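Grilta concentrate – dilution and refill sizes
Household Cleaning board, 14 posts, showing last 7

kornden_kitchen
8/16/21
Has anyone worked out the right mix for the Grilta all-purpose concentrate on painted walls? The label only gives one strength for floors. I've been using 5 ml in a spray bottle of warm water and still get streaks on eggshell paint.

mopbucket63
Streaks usually mean too much product. Cut it to 2 ml and wipe again with plain water. I do the hall and the utility room that way every January and the paint has held up fine.

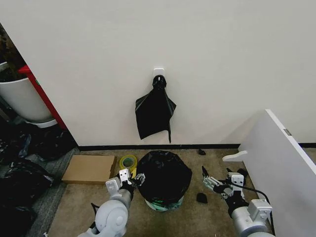

Noemi B
I don't agree with 2 ml. At that strength it won't touch cooking grease. Use the 5 and rinse twice. The rinse is what people skip.

mopbucket63
He asked about walls, not the range hood. For grease I'd use the Mugo degreaser anyway.

kornden_kitchen
It's mostly hand marks and scuffs, no grease. I'll try the weaker mix on one wall first. Second question – is the big refill worth it? Sulstead Supply has it for 63 dollars and I don't know how long it keeps once it's opened.

Remo Fontana
I bought the big one and wouldn't do it again. After around 90 days mine had separated and the lemon smell was gone. Shaking it brought it back together but it foamed less. Small bottles cost more per ounce but you finish them. Also check the cap before you leave the store. Mine had a split seal and Sulstead wanted the receipt before they would swap it.
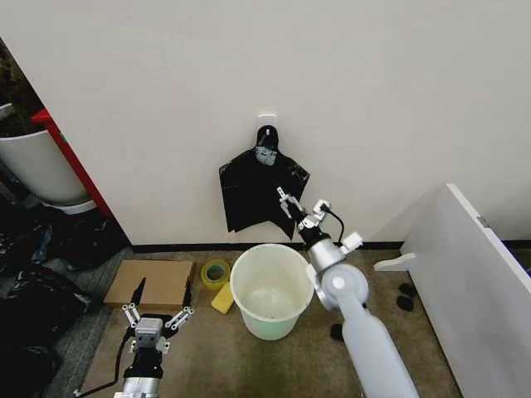
Noemi B
Where did you store it, though? Mine was in a closet away from the heater and it was still good the following January. Same size, same scent. I'd say buy it if you clean more than one bathroom a week.

Remo Fontana
Garage shelf, so heat could be part of it. I still think the small ones are the safer buy for one apartment.

kornden_kitchen
Thanks, all. I have two bathrooms and no garage, so I'll get one small bottle now and see how fast it goes. Does the Mugo trigger fit the Grilta bottle, or is the thread different?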